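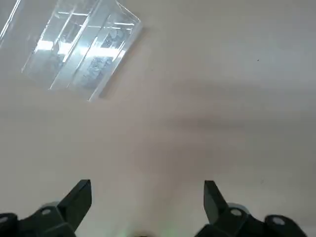
Why do robots find clear plastic harder to pick up than cardboard or wood?

Most robots judge the position of an object by its surface, and clear plastic shows very little surface of its own. A camera picks up whatever lies behind the plastic, together with any light reflected from it, and a depth sensor often returns no reading or a reading of the table underneath. The robot then has a poor estimate of where the sides are and how far it should close its fingers.

Prosia Gallery: Handling Clear Containers
Zileck Institute, Tustimcombe
Published May 19, 2019

Prosia is a research project of the Zileck Institute on the handling of transparent packaging by robot arms. The work is carried out at the Institute's laboratory in Tustimcombe, with partial support from Böttcher, a supplier of storage and sorting equipment. This page presents the project's wrist camera work and is intended for visitors, partner organisations and students considering a placement with the group.

The method developed in Prosia does not rely on a depth sensor. It looks for the straight edges of a container, where the plastic is usually easiest to find, and builds an outline from them. Bright patches caused by lighting are marked separately and given less weight, so that a strong reflection is less likely to be mistaken for a side or a corner. The outline is updated as the arm moves, and the fingers are closed only when several successive estimates agree.

View from the wrist camera

Clear rectangular box on a pale tabletop, with the gripper fingers apart. Light from overhead is reflected in the plastic, and the edges of the panels stand out as white lines.

Results to date

The method was trained on 1,000 labelled images and then tested on containers that had not been used in training. Over 328 trials, the arm lifted the container and set it down at the target position in 79 per cent of cases. The same arm, working from depth readings alone, succeeded in 22 per cent.

Most failures fell into two groups. In the first, a reflection ran parallel to an edge and the outline was drawn too narrow. In the second, printed matter in or under the container was taken for part of its shape. The second group is the subject of current work, and a revised version of the method will be tested in August.

Lighting in the laboratory was left as it would be on an ordinary working day. No screens or filters were used, and no markers were attached to the containers. The Institute considers this important if the results are to be of use in packing rooms and stores, where such measures are seldom practical.

Use of material from this page

Pictures and text may be reproduced for teaching and other non-commercial purposes, provided that the Zileck Institute and the Prosia project are credited. Requests for commercial use, and for access to the labelled images, should be made in writing to the Institute's publications office in Tustimcombe.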